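Zendel to open play kitchen room at Encombe in October

June 6, 2021

Toy lending service Zendel will open a play kitchen room at its Encombe branch in October. Families will be able to try sets on the spot before borrowing them.

The room will have 8 low tables, each with its own mix of pretend food and utensils. The full stock comes to 534 pieces - pans, plates, cups, colanders and food - and all of it can be taken home for up to three weeks.

"Parents kept asking to see the pieces out of the box," said branch manager Veronica Sârbu. "A child will often go straight for the colander and leave the rest."

Sets are sorted by colour and size after each loan and washed before they go back on the shelf. Borrowing is open to members of the Encombe and Collado branches.

The mixed set includes a black pan, a green slotted spatula, an oval colander, a lavender plate, cups, a red ketchup bottle and an orange half.

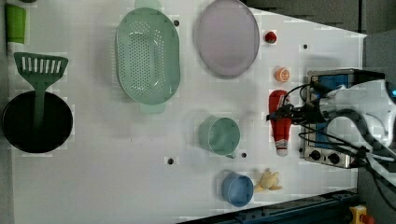

Joining and contact

Membership costs £51 a year. Current members pay nothing extra to use the room. Press enquiries should go to Kenji Achterberg at Zendel's Dridberg office.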